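Gado Hand Grippers (pair)

Gado is a pair of hand-held grippers from Melura, for teaching a robot by doing the job yourself. Hold one in each hand, get on with the task, and the movements are saved as you go. We love how quickly people pick it up!

The pair comes with cables, two mounting plates and a 40-page guide. Each gripper weighs 246 g -- light enough for a long afternoon -- and the claws are rated for 3,000 hours. 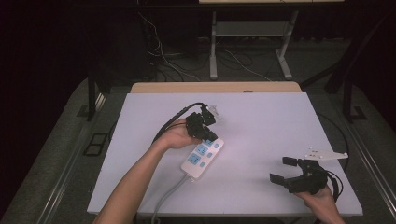
Gado grippers in use with a power strip on a white board.

Spare claws are sold separately. The Jolitura software is included, and new task packs arrive in October.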